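Desk shelf riser for spices instead of buying a rack?
Home Organizing Forum > Kitchen and Pantry

grarnix_201
Posts: 156

I have one stretch of counter between the stove and the wall, and everything I cook with ends up on it. I want to put a little riser there, the kind with a wood plank and black metal legs, and keep the spices on it or under it. I already own the riser. A new rack from Livivard would cost me more than I want to pay in March, when the car insurance is due.

My question is how people divide things up. Do the tall jars go on top or underneath? And do you keep anything on there that isn't food? Mine has collected a plant, a tin, a jar lid that fits nothing and a few other things, and every time I clear it they come back. 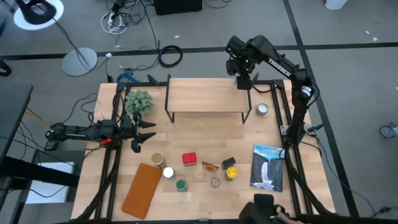
The plank is sturdy enough and the legs don't wobble. What bothers me is the space under it. It's low, and I can't decide if it should hold anything at all or just stay open so I can wipe through.

bruditz
Posts: 9

Leave it open underneath. I had a riser like that for four years and whatever went under it was forgotten. I found a packet of bay leaves back there that had gone gray. If you want to use the space, put something flat in it that you use every day.

Tall jars go in front of the riser, on the counter, and short ones on top. People do it the other way around because it seems logical, and then they knock the tall ones off reaching for the salt.

okonkwo_pantry
Posts: 201

I don't agree with that. Tall on top, toward the back, short ones in the front row on the counter. You can read every label that way. If the tall jars are in front, they hide the whole shelf, and you're back to moving three things to get one.

Knocking them off only happens if the plank is too narrow. Measure the jar at the base and measure the plank. If two jars fit front to back, you have room.

As for the non-food things, get them off there. The plant can go on a windowsill. If it's a fake one it can go anywhere. Give the odd lids one drawer and throw out whatever hasn't matched anything by summer.

grarnix_201

It's fake, so no windowsill needed. I like it where it is, to be honest, so it may stay.

I tried the tall jar in front and left it that way through dinner. It was fine for the one jar. I can see it getting crowded when the rest go in.
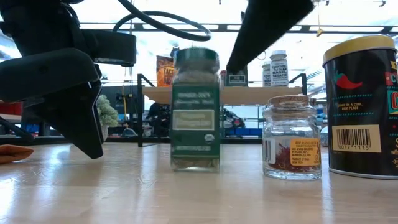 Tall green jar, saffron and the chili tin in front of the shelf

The saffron is what I worry about. It's a small jar with a cork and there isn't much in it, only a thin layer, and it cost enough that I don't want it to go over the edge.

bruditz

That's the arrangement I meant. Keep the saffron on the counter and not up on the plank. Small jars are the first to get swept off with a sleeve.

livivard_fan
Posts: 4

Saffron shouldn't be out on the counter at all. Neither should the other two if you're next to the stove. Light and heat are both bad for spices, and you said this spot is between the stove and the wall. The tin says to store in a cool, dry place right on it.

I keep mine in a cabinet on the far side of the kitchen in a shallow box. I pull out the whole box when I cook and put it back after. No rack, no riser.

okonkwo_pantry

I'd go along with that for the saffron. For dried herbs I think it matters less if you get through them quickly. I finish oregano in a couple of months and it has always tasted fine from the counter. Something you use twice a year should be in the dark.

The tin is a different case. It has a metal lid and light isn't getting in, so only the heat is a concern. I'd put it at the end farthest from the burners.

livivard_fan

A couple of months next to a burner is still a couple of months of steam every time the pasta water boils. I've had garlic powder turn into a rock that way. We won't agree on this one.

bruditz

The garlic powder thing is from shaking it over the pot. Steam goes up into the jar. Use a spoon.

livivard_fan

I do use a spoon. It still clumped.

grarnix_201

OK, reading all this, I think I was asking about the wrong thing. The riser doesn't have to be for all the spices. It could be for the ones I reach for every night, and the rest go in the cabinet over the fridge. No, not over the fridge, that's warm too. The one by the door.

So the plan for now:

Herbs I use daily on the counter in front of the riser. Saffron in the cabinet by the door, in a box. The chili tin at the wall end. Oil and salt on the plank. Nothing underneath.

Does anyone put a liner on the plank? It's plain light wood, and I don't know if it has any finish on it. Oil will leave a ring.

okonkwo_pantry

Put the oil on a saucer. Liners slide, and crumbs get under them. If you want to treat the wood, mineral oil from the drugstore is fine. Wipe it on, leave it overnight, wipe off what's left. Do it again when it starts to look dry.

bruditz

Saucer, yes. I used a jar lid for years, a big one from pickles. You said you have a lid that fits nothing.

grarnix_201

That lid is too small for the oil bottle, I just checked. Saucer it is. I'll pick up mineral oil this week and do the underside of the plank first in case it changes the color.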